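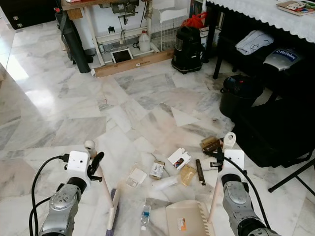

I've come round to the idea that the floor is the best place to sort things out, and I'll argue it with anyone. Shelves let you cheat — you push a box to the back and it's dealt with, except it isn't. Put the lot down on the tiles, the little cardboard boxes and the water bottle and that long bit of wire, and you have to look at it. You also have to step over it, so you don't dawdle!

My sister-in-law in Hovland swears by labelled tubs, over 376 of them by the sound of it, and good luck to her. I'd sooner have two piles, keep and go, and a broom within reach. Yes, it looks dreadful for an afternoon. Under the sewing table always fills up first and I always leave it till last — I haven't got an argument for that one.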